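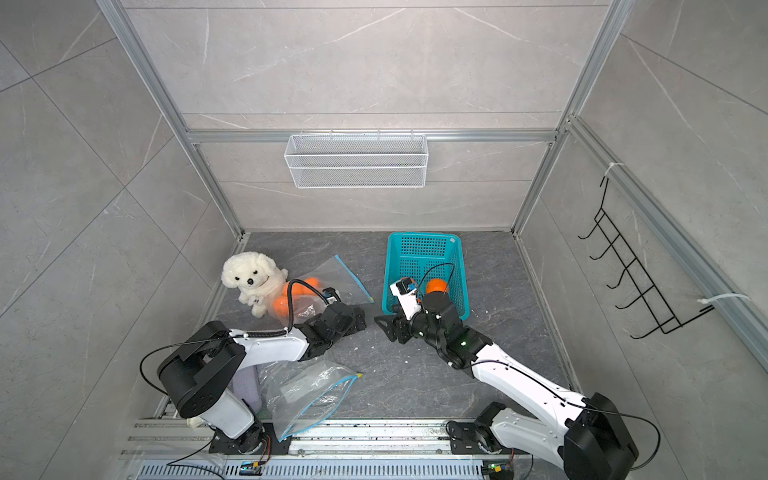

Bagging Oranges with Two Arms: Gallery

Welcome, and thank you for stopping by our little corner of the Matgate project pages! We have spent a good part of the spring on a chore most people do in the produce aisle without a second thought, which is moving oranges between a basket and a zip-top bag. Fruit is the easy half (it is round and fairly forgiving). Clear plastic film is the half that keeps us up at night, and it is what our method, Wandia, was built to handle.

The basic idea is to let each arm do its own job but learn from the same demonstrations. Ruth Mamani recorded the first 60 of them over one very long Saturday, and we added more until we reached 100. Training on the full set made the bag handling noticeably steadier, though we still see trouble when two layers of film stick together.

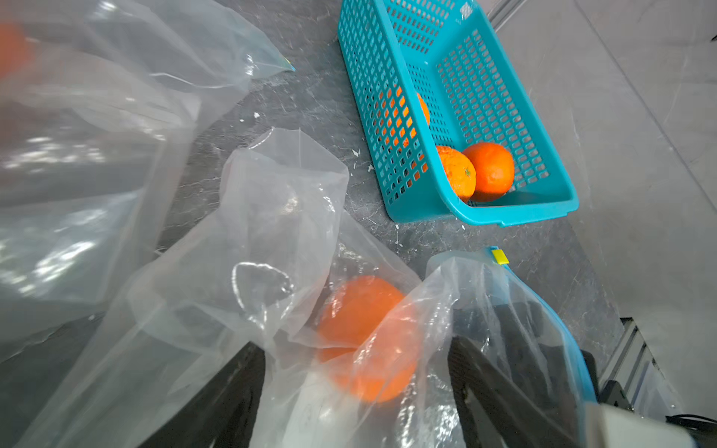 The wrist views matter a great deal to us, more than we expected when we started. Clear film is hard to make out from farther away, and up close the folds and shiny creases give the policy something to go on. When we trained without those views, the arms reached for the fruit quite happily and went wrong at the bag, over and over, in ways that were a bit painful to sit through!

We also tried Quintero, our older planner, on the same task, and it did fine with bare fruit but lost its way once film was involved. Next we would like to try softer fruit and thinner bags, and Ruth is already putting together the shopping list. Questions about the setup or the training recipe are always welcome, and the Braminex page has the notes on calibration.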